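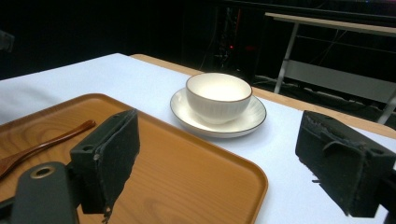 Has anyone on the list gotten a sourdough rye to rise in a cold kitchen? Mine sits at 60-something degrees until May and the loaves come out like bricks. I've tried the oven with the light on, and I've tried a Bisgaard proofing mat, which got one corner warm and left the rest alone. I mix everything with a wooden spoon, a slender dark brown one like the one on the tray, so at least I can't blame a mixer. Last loaf had 77 percent water and I could have poured it down the stairs!

Going back to what was said last month:

> I let the starter go 40 minutes past its peak before
> I mix, and I never add the salt until the second fold.
> Flotum flour needs more time than the bag says.
> Asnakech 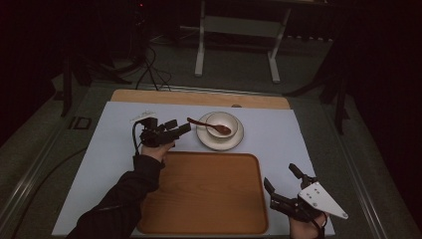 Henok Ayele wrote to me off list that the salt makes no difference at all and that I should simply feed the starter twice a day for a week before baking.

I did try that – well, for four days – and the starter did smell better, kind of like apples. The bread still came out flat.
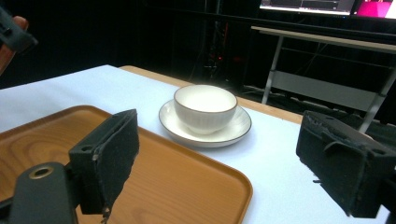 So now I'm wondering about the flour. The Pruvham store quit carrying the coarse rye and I switched to a finer one, and the dough has been sticky ever since. Asnakech, is yours coarse or fine? And do you sift it?
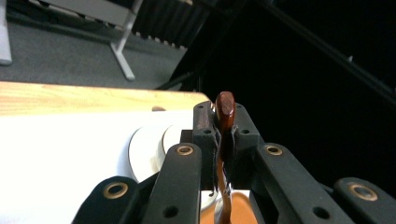 I also have 2 bags of whole rye in the freezer that I forgot about, so I'll thaw one tonight and use Asnakech's timing with it. If anybody near Bretomex wants the other bag, write me before it goes into crackers.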